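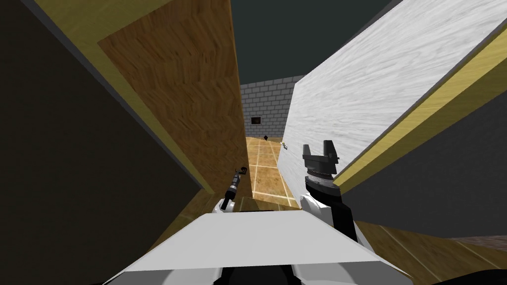
Sultach is a two-armed mobile robot built in a shared workshop in Pickering, together with the simulated rooms in which its control software is developed. The name covers both the physical machine and the simulation model, which are kept in step with each other. The project began as a home build and moved to the workshop in May, when the base became too wide to turn in the original garage.

Overview

The robot consists of a flat-topped white base and two arms mounted at its front corners. Each arm ends in a two-fingered gripper. The base has no raised head or mast, and the main camera view looks forward over the top surface, so that both arms are normally in sight. The arms are nominally identical – differences between the two come mostly from wear and from repairs made at separate times.

Most development takes place in simulation. A change to the arm control is run there first, and is copied to the machine only when it has passed a fixed set of trials. The current set contains 125 trials, of which 107 were passed by the version in use on September 7, 2018. The remainder are chiefly cases in which the base must turn with an arm extended.

Simulated rooms

Rooms are produced by a program called Odik, which takes a floor outline and assigns a surface finish to each wall, door panel and floor. Finishes are chosen at random from a library of 424 textures, including brick, parquet, tile, marble and plain paint. No attempt is made to match finishes to their usual place in a building. A parquet grain may therefore be applied to an upright panel, and a marbled one to the panel facing it. The variation is intended to stop the vision software from relying on a particular colour or pattern when it looks for an opening.

Narrow corridors are the most common test case. Panels may be set on either side of the way through, and edge strips in a contrasting colour can be added to the walls. Small objects are placed on the floor at or near the far end. In the standard corridor trial the robot starts short of the opening and must enter it with both arms forward, without touching either side.

Contact between a gripper and a panel is recorded by the simulator and ends the trial. Contact is calculated from simplified shapes which are slightly larger than the drawn parts, and a trial can fail on a near miss. This is considered acceptable for work that will later be run on the real machine.

Arms and grippers

The arm links are joined by geared motors with position sensors at the output side. The wrist carries a round flange to which the gripper is bolted. An early gripper used a single motor and a string drive, but the string stretched and the fingers closed unevenly. It was replaced by a screw drive known in the workshop as Tustska, after the scrapped machine from which the first screws were taken. Version 2 of the drive is fitted to both arms.

Joint limits are set in software and repeated as hard stops on the shoulder joints. The simulation model uses the software limits only – the hard stops have not been modelled.

Limitations

Cable drag is absent from the simulation, as is the slight sag of the arms at full reach. Correction values for the sag are measured on the bench and added when the software is copied across. Floor grip is treated as constant on every finish, so that a tiled floor and a painted one differ only in appearance. Turning trials on the workshop floor give larger errors than the same trials in Odik rooms, particularly at low speed.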